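작은 화이트보드를 지우는 습관에 대하여: 타루시 탈룩더 씨와의 인터뷰

인쇄하기 | 이메일로 보내기

글: 타신 가마게(Tahsin Gamage) 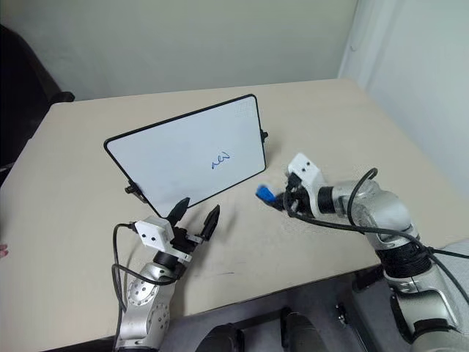 탁상용 화이트보드는 얼마나 자주 지우는 것이 좋습니까?

"하루에 한 번, 일이 끝날 때입니다. 마커가 오래 남을수록 지우기 어려워집니다. 중요한 내용이 있으면 먼저 공책에 옮겨 쓰고, 그다음에 지웁니다."

타루시 탈룩더(Tharushi Talukder) 씨는 이렇게 대답했습니다. 탈룩더 씨는 헤티아라치(Hettiarachchi)라는 작은 문구 수리점에서 16년 동안 일했습니다. 만년필과 스테이플러도 고치지만, 요즘 가장 많이 받는 질문은 화이트보드에 대한 것이라고 합니다. 저는 8월에 그 가게를 두 번 방문했고, 두 번 다 아침 여덟 시에 만났습니다. 손님이 오기 전의 시간이 이야기하기에 편하기 때문입니다.

제가 먼저 궁금했던 것은 크기였습니다. 저는 벽에 거는 큰 보드만 사용해 보았고, 책상 위에 세우는 작은 보드는 장난감처럼 느꼈습니다. 탈룩더 씨는 조금 웃고 나서 설명했습니다.

"큰 보드에는 사람들이 모든 것을 씁니다. 지난달의 회의도 있고, 점심 메뉴도 있습니다. 그러면 아무도 읽지 않습니다. 작은 보드에는 자리가 없으니까 오늘 필요한 말만 쓰게 됩니다. 저는 단어 두 개나 세 개면 충분하다고 생각합니다. 전화할 사람의 이름이나 찾을 부품의 이름 같은 것입니다."

한두 글자만 적혀 있는 보드를 보면 저는 아깝다는 생각이 듭니다. 흰 면이 많이 남아 있기 때문입니다. 그런데 탈룩더 씨의 의견은 달랐습니다.

"비어 있는 부분이 있어야 글자가 보입니다. 파란색 마커로 짧게 흘려 쓴 글자는 흰 면에서 눈에 금방 들어옵니다. 물론 너무 흘려 쓰면 나중에 읽을 수 없습니다. 제 남편은 제 글씨를 보고 영어인지 숫자인지 물어본 적이 있습니다. 그래서 지금은 천천히 씁니다."

색에 대해서도 물었습니다. 탈룩더 씨는 파란색과 검은색만 쓴다고 했습니다. 빨간색은 가게의 오래된 보드에 분홍색 자국을 남겼고, 그 자국을 지우느라 오후를 다 보낸 일이 있었다고 합니다. 모든 빨간 마커가 그런 것은 아니겠지만, 그 후에는 사지 않았습니다.

다음은 지우는 방법에 대한 이야기입니다. 저는 집에서 손가락이나 휴지로 지웁니다. 이 말을 했을 때 탈룩더 씨의 얼굴이 조금 심각해졌습니다.

"손가락은 좋지 않습니다. 손에 기름이 있어서 글자가 없어져도 흐린 얼룩이 남습니다. 보드의 모서리 쪽에 그런 얼룩이 많습니다. 사람들이 가운데는 열심히 닦고, 테두리 가까운 곳은 대충 닦습니다. 검은 테두리가 있는 보드는 흰 면과 만나는 선에 가루도 모입니다."

그렇다면 어떻게 닦는지 순서대로 말해 달라고 부탁했습니다. 탈룩더 씨는 먼저 마른 천으로 위에서 아래로 닦습니다. 원을 그리면서 닦으면 가루가 다시 퍼진다고 합니다. 자국이 남으면 천에 물을 조금 묻혀서 한 번 더 닦고, 마른 천으로 마무리합니다. 그래도 남는 자국에는 전용 세정액을 씁니다. 이 가게에서는 하이들로(Hidlow)라는 이름의 세정액을 작은 병에 나누어 두고 사용합니다.

"많이 뿌릴 필요가 없습니다. 천에 먼저 묻히고, 그 천으로 닦으세요. 보드에 바로 뿌리면 액체가 테두리 안쪽으로 들어갑니다. 수리하러 오는 보드 중에서 표면이 들뜬 것은 대부분 그렇게 된 것입니다."

오래된 글자가 굳어서 지워지지 않을 때에는 그 위에 새 마커로 다시 쓰고 바로 닦는 방법도 있습니다. 저는 이 방법을 집에 와서 해 보았고, 냉장고 옆 보드에 봄부터 있던 우유라는 글자가 없어졌습니다. 희미한 선이 아직 조금 보이지만 저는 만족합니다.

탈룩더 씨가 가장 길게 이야기한 것은 받침대였습니다. 테두리 양쪽의 나사로 판의 각도를 바꾸는 종류를 특히 좋아한다고 했습니다.

"똑바로 세우면 앉아 있는 사람의 눈에 전등 빛이 반사됩니다. 광택이 있는 표면은 더 심합니다. 뒤로 조금 기울이면 읽기가 쉽습니다. 쓸 때에도 손목이 편합니다. 하지만 각도를 바꿀 때에는 나사를 먼저 풀어야 합니다. 잠긴 채로 판을 힘으로 밀면 구멍이 넓어지고, 그다음부터 판이 자꾸 혼자 넘어갑니다."

가게의 선반에는 디텍스(Ditex)에서 만든 받침대와 라르노넨트(Larnonent)에서 만든 받침대가 같이 있었습니다. 어느 쪽이 더 좋은지 물었지만 탈룩더 씨는 대답을 조금 피했습니다. 디텍스의 것은 손잡이가 커서 돌리기 쉽고, 라르노넨트의 것은 가벼워서 들고 다니기 좋다고만 했습니다. 본인의 책상에는 거의 8년 된 디텍스 받침대가 있습니다. 판은 한 번 바꾸었고 나사는 처음 그대로입니다.

나사가 헐거워졌을 때 집에서 고칠 수 있는지도 물었습니다.

"얇은 고무 와셔를 하나 끼우면 됩니다. 철물점에서 쉽게 삽니다. 그런데 양쪽에 같은 두께를 끼워야 합니다. 한쪽에만 끼우면 판이 비스듬해집니다. 어떤 손님은 종이를 접어서 끼웠는데, 그것도 한 달은 괜찮았다고 했습니다."

보드를 책상의 어디에 두는지에 대해서는 저와 탈룩더 씨의 생각이 끝까지 같지 않았습니다. 저는 벽 쪽으로 밀어 두는 것을 좋아합니다. 책상이 넓어 보이고, 팔에 걸리지 않습니다. 탈룩더 씨는 손이 닿는 가운데에 두어야 한다고 말합니다.

"멀리 있으면 쓰지 않게 됩니다. 쓰지 않으면 지우지도 않습니다. 일을 하다가 팔만 뻗어서 쓸 수 있어야 합니다. 큰 종이를 펴야 할 때에는 잠깐 옆으로 옮기면 됩니다. 작은 보드니까 무겁지 않습니다."

두 번째 방문이 끝날 무렵에 첫 손님이 들어왔습니다. 손님은 지워지지 않는 유성펜으로 쓴 보드를 종이봉투에서 꺼냈습니다. 아이의 방에 있던 것이라고 했습니다. 탈룩더 씨는 알코올을 묻힌 천을 가져와서 구석의 작은 부분에 먼저 시험해 보았고, 저에게는 마른 천을 하나 주면서 옆에서 도와 달라고 했습니다. 저는 시키는 대로 위에서 아래로 닦았습니다.

문의: 헤티아라치 문구 수리점 편집 담당 | 무단 전재 및 재배포 금지 | 맨 위로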